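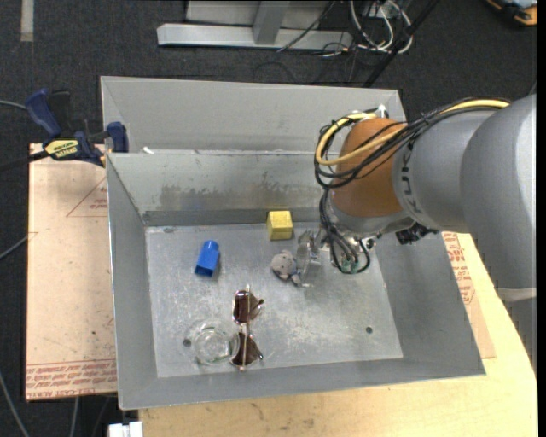 Why is Ruddock Street closed again?

The short version is that the retaining wall behind the old Cutmont parking garage has started to lean, and the city would like it to stop leaning before anyone drives under it. The engineers aren't bothered by surface wear. A bin with a scratched and scuffed metal floor is still a perfectly good bin, and a wall with scrapes on it is still a wall. What they mind is movement, and a survey on Friday found that the top of the wall had shifted toward the street. The road was closed that afternoon.

Which blocks are affected?

Ruddock Street is shut to vehicles between the garage entrance and the Vurkora furniture store. The sidewalk on the garage side is closed too. The sidewalk across the street is open, although you'll be sharing it with everyone else who used to have two.

Do I have to leave my apartment?

Only if you live in the three-story building directly below the wall. All 31 households there have had a notice under the door and a phone call. If you got neither, you are probably in a different building. If you got the notice and are reading this in your kitchen anyway, please go and find your shoes.

I left in a hurry. Can I go back for my things?

Yes, with an escort. Firefighters are taking residents in, two at a time, from the check-in table outside Vurkora. You get enough time to collect medicine, papers, pets and chargers. You do not get enough time to decide which coat. Corey Ellery runs the table and has already turned down one request to bring out a sectional sofa.

What about my car in the garage?

The upper levels are off limits until the wall is braced. Cars on the ground level can be driven out by the rear ramp once an attendant has checked your ticket. Daily charges stopped when the closure began. If the pay machine disagrees, keep the receipt and send it to the garage office – the machine has not been told.

Who is fixing it?

Shayne McPhee's crew is putting in temporary steel braces. Shona Rakena, the city's structural engineer, has to sign off on them before the evacuation order can be lifted. The permanent repair is a separate job and will go out to bid, with all the thrilling speed that implies.

What are the small gray boxes on the wall?

Emeter tilt sensors. They report any movement to the engineers day and night. Please don't lean on the wall near them, or pat them, or hang a lost-mitten notice off one. Someone did, and two people had to get out of bed.

When will the street reopen?

One lane should open when the braces are approved. We don't have a date, and we would sooner give you none than three wrong ones.

Is the 3 bus still running?

It is, by way of Canal Avenue. The stop outside the garage is closed, whatever the sign on it says.

Who pays for my hotel?

Check your renter's policy first, as many cover an evacuation order. If yours doesn't, ask for Lorraine Costigan at the housing desk, and bring your notice and your receipts. Minibar items are between you and your conscience.

My business is inside the closure. Who do I talk to?

Darcy Donnelly in the permits office is arranging delivery times and signs saying you're open. Tell her your hours and which door customers should use.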